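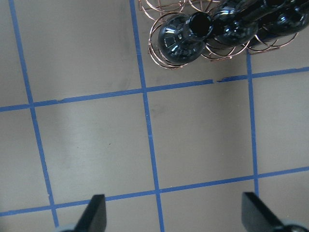
Wine Rack FAQ

We love small wine racks at Vinska, and we get asked about them all the time! These are the questions that land in our inbox most often. If yours is missing, write to us and we'll add it.

How many bottles should a first rack hold?

Fewer than you think. A countertop rack for three bottles is a wonderful place to start - one for tonight, one for the weekend and one you're saving for somebody's birthday. You can always add a second rack beside it later, and two small ones are much easier to fit around a toaster than a single big one.

Do the bottles really have to lie down?

If they have natural corks and you plan to keep them for more than a few weeks, yes. Lying down keeps the wine against the cork so it doesn't dry out. Screw caps don't care either way, but they look so good on their sides that most of us rack them anyway.

Which way should the necks point?

Whichever way you like! Necks out makes a bottle easy to grab. Bottoms out hides the closures and looks tidy on a high shelf. On an open wire rack you can even alternate, as long as the weight stays even and nothing tips.

Will any bottle fit in a coil rack?

Standard Bordeaux and Burgundy shapes usually go in without any trouble. Champagne bottles are wider and can be a squeeze, so measure the inside of a loop before you buy. Tall, skinny Riesling bottles will fit but may slide forward a little. A small rubber ring around the neck sorts that out.

What's the best order for loading it?

Start in the middle, then do the sides. Keep one hand on the rack while you slide each bottle in, shoulder first or base first, until you feel it settle. When you take bottles out, leave the middle one for last. Light wire racks can lean if all the weight is on one end.

Where should I put the rack?

Somewhere cool, out of direct sun and away from the stove. The top of the fridge is the spot everyone picks and it's a bad one (warm, and it hums). A sideboard in the dining room or a low shelf in the hallway is lovely.

My rack wobbles. Is it broken?

Probably not. Set it down empty on a flat surface and press gently on each side. If one loop is sitting high, you can usually ease it back by hand. Go slowly - thin wire bends faster than you expect. If a joint has come apart, stop using it.

Can I keep other things in it?

Please do! We've had photos of rolled hand towels, olive oil and knitting yarn. Olive oil is better off standing up once it's been opened, though.

How do I clean copper-colored wire?

A dry, soft cloth does nearly everything. For sticky spots, use a damp cloth and a drop of dish soap, then dry it right away. Skip metal polish, as many of these finishes are a coating and polish will take it off. An old makeup brush is perfect for dust where the loops overlap.

Can I display empty bottles?

Of course. Rinse them, let them drain upside down overnight and they're ready. Dark glass shows fingerprints like crazy, so wipe it down once the bottle is in place.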